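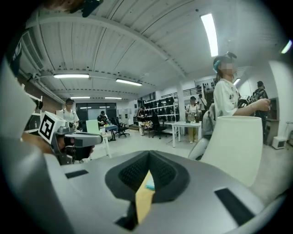
Do you have a drawer full of dish towels you can't throw out? A tablecloth that only comes out twice a year? A pillowcase somebody embroidered long before you were born? Then please read on. We would love to have you with us this spring.

The Trorkmont Household Cloth Project is looking for people to take part in six weekend workshops on the everyday fabrics of this valley, starting in May. We want to look at them, learn to mend them, and write down what people remember about them before it slips away. You don't need to sew. You don't need to be from Trorkmont either, though you should be able to get here.

Posted Thursday, January 10, 2019

## What the project is

Trorkmont had a working cloth mill from 1926 until the last owners moved the looms out. It made plain things: toweling, sheeting, checked cotton for aprons, and a heavy striped ticking that people here still find on old mattresses in attics. The Danzer family store on the main street sold the seconds by the pound, and if you grew up within walking distance you probably dried yourself with one of them.

Very little of it was saved on purpose. The mill kept a few sample books, and the library has one of them (the green one, with the water damage at the back). Everything else is in people's houses, being used as dust rags or lining a dog's bed, and that's exactly what we want to see! Museums are full of wedding dresses and christening gowns. We're after the stuff that got washed every Monday.

Last year we ran a short trial with friends and neighbors, and it went so much better than we'd dared to hope. One afternoon turned into a two-hour argument over the right way to fold a fitted sheet. We came away with pages of notes, and several people asked when the next one was. So we're doing it properly this time.

## What you'd be doing

Each workshop has a table session in the morning and a mending session after lunch.

**Morning: table sessions.** Small groups sit or stand at a table with a piece of cloth and go over it together. What was it for? How was it hemmed? Has it been repaired, and by someone patient or someone in a hurry? You'll fill in a one-page sheet, and there's a box at the bottom for anything that won't fit the other boxes. That box is nearly always the best part.

**Afternoon: mending.** We'll teach darning, patching, replacing a hem, and turning a worn sheet sides to middle (the old trick where you cut a thin sheet down the center and sew the good edges together). If you already know how to do these things, come and show us your way. We have four ways of starting a darn written down so far and no agreement at all.
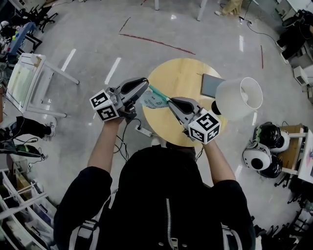

Anyone taking part is asked to bring at least one piece from home. It doesn't have to be old, and it doesn't have to come from the mill. Ordinary is great. Color and pattern do help a group get talking, and a cloth like the light blue-green one with dark markings, lifted over the round table, would suit a morning session very nicely. Plain white is welcome too, and so are stains, holes, and scorch marks. Please don't bleach anything for our sake.

You'll take your pieces home again the same day. We only keep the notes and, if you agree, a photo of the cloth.

**Recordings.** Some of you may be willing to sit down for a recorded conversation on the subject of laundry, linens, and housework. These are relaxed and usually last under an hour. You choose whether your name goes on the recording, and you can change your mind later.

## Who we're hoping for

We have places for 112 people across the six workshops. You can sign up for one or for several, and you can come with a friend, a parent, or a teenager who needs something to do.

We'd especially like to hear from:

- people who worked at the mill or at Danzer, or whose relatives did
- anyone who has washed, ironed, or mended for a living — hotels, hospitals, restaurants, private houses
- people who learned their sewing in another country and might do everything differently from us
- men who iron (you're out there, and we had only one last year)
- people who have never held a needle and would like to

Children over ten can join the table sessions with an adult. The mending sessions are for ages fourteen and up.

## One paid position

We also need a workshop assistant, and we're really happy to be able to pay for it. The job is part-time, covering all six workshops plus a few hours in between. You'd set up the tables, greet people, help with the one-page sheets, and type them up afterward. Tidy typing and a friendly manner matter most. A driver's license would be useful for collecting the boxes from the library, but we can work around it.

The assistant will also help us finish the catalog, a searchable list of every piece people bring in. We're hoping to reach 200 entries by the end of the last workshop. If you like labels, lists, and deciding whether something is a hand towel or a tea towel, you'll have a wonderful time.

## Where and when

All workshops take place in the Remetti Building, on the upper floor. There's an elevator at the side entrance, and the restroom on the same floor is wheelchair accessible. Parking is free behind the building but fills up early when the farmers' market is on. The Arus bus stops right across the street.

Sessions run from 9:30 to 3:30 with an hour for lunch. Soup and bread are provided, with a vegetarian soup every time. If you have allergies, put them on your form and we'll call you.

Dates for each workshop are on the sign-up form. The first is in the middle of May, and the rest follow at two-week intervals.

## What it costs

Taking part is free. Thread, needles, and patching fabric are supplied. If you have a favorite darning mushroom, bring it along — we don't have enough to go around, and people have been known to use a lightbulb or a lemon.

We can pay bus fares for anyone who needs it. Just tick the box on the form. We won't ask for details.

## How to sign up

Paper forms are at the library desk and by the door of the Remetti Building. Fill in your name, a phone number or email, the workshops you'd like, and a line or two on the cloth you might bring. "Not sure yet" is a perfectly good answer.

For the assistant position, please leave us a short letter instead. Tell us what you've done before, paid or unpaid, and describe one piece of household cloth you know well. Half a page is plenty. Mark the envelope "Assistant" and hand it in at the library desk. We'll invite a few people for a chat, with coffee, and everyone who writes will get a reply.

If a workshop fills up we'll offer you another date or put you on the waiting list. Last year several people dropped out in the final week, so it's well worth going on the list. Leave a phone number if you do, and we'll call as soon as a seat opens up.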